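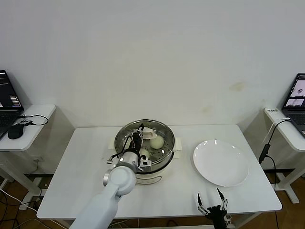
*Bun task, left arm in the steamer, plate on the right.*

**rwidmer** – 9:40

We're at 421 episodes on the steamer-to-plate task. I'd like to stop there and train before we record more. Two arms, teleop, white table, same pot every time. The policy from the first 300 gets to the bun fine and then squeezes too hard on the lift. Any opinions on how much variety we need before a retrain is worth the hours?

**clasard_h** – 10:05

What are you varying now? If the plate is always in the same spot, 421 is really one episode with noise.

**rwidmer** – 10:12

Bun positions on the tray, and which one gets picked first. Plate moves a little. Pot stays near the middle.

**clasard_h** – 10:20

Then I'd move the pot. And turn it so the side handles don't always point left and right. Ours learned to line up on the handles and fell apart when we rotated the pot a quarter turn.

**Heidrun Gasser** – 11:31

I disagree about doing that first. His problem is grip force, and moving the pot won't touch it. Remo, are you logging gripper current or only position? With position only, the model can't tell a soft bun from a firm one.

**rwidmer** – 11:48

Position only. Current is in the raw logs from March on but it isn't in the training set.

**Heidrun Gasser** – 11:52

Put it in and retrain on what you have. Costs you one night.

**lekorwood** – 13:15

How did you handle failed grasps? We dropped all of ours at first and regretted it. The policy had never seen a bun slip, so when one slipped it carried an empty gripper to the plate and opened it.

**rwidmer** – 13:27

71 got thrown out as failures. I still have them.

**lekorwood** – 13:30

Keep the ones where the operator recovers. Leave out the ones where they gave up.

**clasard_h** – 13:44

Fine on the current, but I still say move the pot. White plate on a white table with a white wall behind is already hard enough on the cameras – don't fix everything else in place too.

**rwidmer** – 16:02

OK. Current channel goes in tonight, plus the recoveries from the 71. Pot rotation in the next batch, with 2 operators so it isn't all my habits. Will post numbers.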